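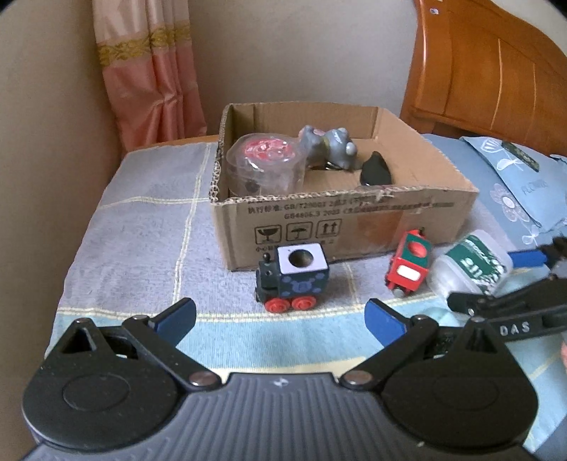
The developer of Wamden would like it known that the game is hard on purpose. The studio, a six-person outfit called Lelby, spent last year putting out a side-scrolling brawler built to look and sound like something from a 1991 cartridge, and the first thing its lead designer wanted to talk about was the difficulty.

"People finish too many games," he said. "I wanted one you could lose."

Fine, but I have lost at it plenty, and I'm not sure the losing is the good part. There are 158 enemies in the game by the studio's own count, and a fair share of them seem to be the same guy in a different vest. When I put that to him he laughed and said the old games did it too. They did. They also had to fit on a chip the size of a cracker.

The designer asked me to leave his name out, since he still has a day job at a payroll company. He was happy to talk about money, though. Wamden sold 3,000 copies by February, mostly to people who already owned Cliria, the studio's earlier puzzle game. He called that "a start." I asked what it would take to call it something else.

"Ten times that," he said. "Or one big streamer having a very bad night with it."
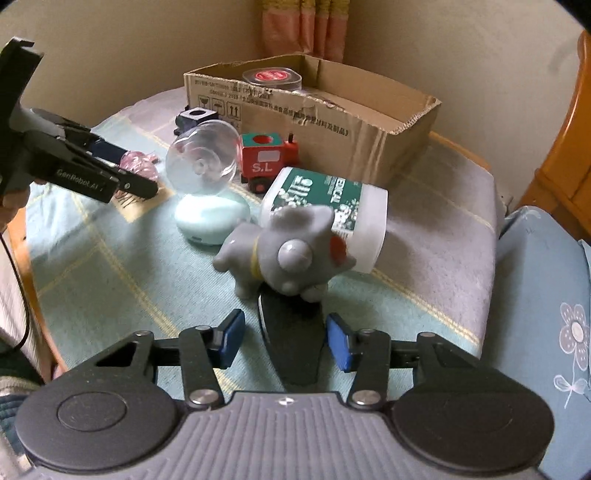 3 min read

We got onto the subject of continues. Wamden gives you two, and then it's back to the title screen with the same eleven seconds of synth. I said this felt less like a design choice and more like a way to stretch an 82-minute game over a month of evenings.

"Is that a complaint?" he asked. It was, a little.

His defense is that you get better. "By your fourth or fifth run, the harbor takes you six minutes. The first time it took you twenty and you hated me." He's right about the harbor. He has less to say about the elevator stage, where the camera drifts and you get punched by people you can't see yet. "That one we argued about," he said, and then — after a long drink of coffee — "I lost."

There is a final boss, Yáñez, who can block everything except a jump kick. I had read online that this was a bug. He says it's a tribute, and wouldn't tell me to what.

A patch is coming that adds a practice mode and a third continue. I wondered if that didn't undercut the whole speech about losing. He shrugged and said players had asked for it. The two-player mode, which players have also asked for, is "being looked at." I've heard that one before, from bigger studios than Lelby, and I'm still playing those games alone.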